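Enero, por la noche

Hoy quiero escribir en español, como me prometí cuando llegué a Barredo, aunque estoy cansado y seguro que hago faltas. Ha sido un día malo en el taller y prefiero dejarlo anotado mientras lo recuerdo bien.

Empezamos a las 8 de la mañana con la prueba de las láminas de Fliltex. El brazo de arriba tenía que sujetar la lámina por una esquina y seguir el borde muy despacio. La lámina es fina y no perdona: un poco más de fuerza y se marca para siempre. Bianka Pintér había puesto el límite del motor en 300, y con este valor trabajamos toda la semana pasada sin ningún problema.

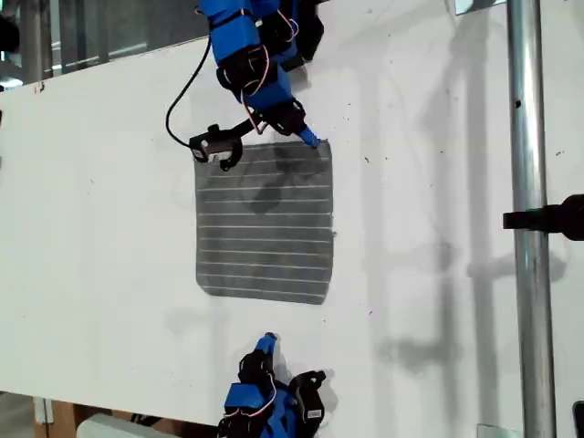 El dedo de arriba sobre la esquina de la lámina gris. El otro manipulador, abajo.

En la repetición 58 el dedo no se levantó. El programa decía que sí, que la posición era correcta, pero el dedo seguía apretando. Miré la pantalla y el valor ya estaba en 900. Yo tenía la mano derecha a dos palmos, porque quería colocar mejor un cable -- y esto es lo que me da vergüenza escribir. Kenneth Skinner gritó mi nombre y pulsó la parada de emergencia. No me tocó nada, pero me quedé un rato con las piernas flojas.

Después nos sentamos a buscar la causa. Precious Ignacio leyó el registro línea por línea y encontró que, al reiniciar el controlador de Birkico, el límite no se carga otra vez. Vuelve al valor de fábrica y no avisa. Lo habíamos reiniciado antes del café. Nadie volvió a comprobar el límite, yo tampoco, y la hoja de arranque la escribí yo mismo.

La lámina de esta repetición tiene una marca en la esquina. La guardé en un sobre con el número de la prueba, para enviarla a Rimalley con el informe.

Por la tarde paramos las láminas y miramos los dedos de la pinza, los que llevan la funda azul. Erlinda Macaraeg piensa que el material de las puntas puede soltar partículas, y una partícula debajo de una lámina también puede marcarla. No sé si tiene razón, pero desde ahora limpiaremos la superficie antes de cada serie.
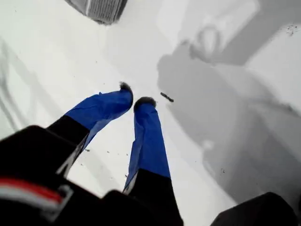 Los dos dedos azules con sus puntas oscuras. Se ven motas pequeñas sobre el blanco.

He cambiado la hoja de arranque. Ahora la primera línea es leer el límite en voz alta y que otra persona lo confirme. La segunda: ninguna mano dentro de la zona con los motores encendidos, tampoco para los cables. Kenneth quiere además que el programa se pare solo si el valor sube demasiado. Precious dice que lo puede tener mañana, si el controlador le deja.

Llamé a casa y no conté nada del susto. Hablamos de la nieve y del perro. Mañana tengo que escribir a Birkico, con educación, y preguntar si conocen este fallo.

Leif Dalsgaard -- Cuaderno de Barredo | Contacto | © Todos los derechos reservados | Volver arriba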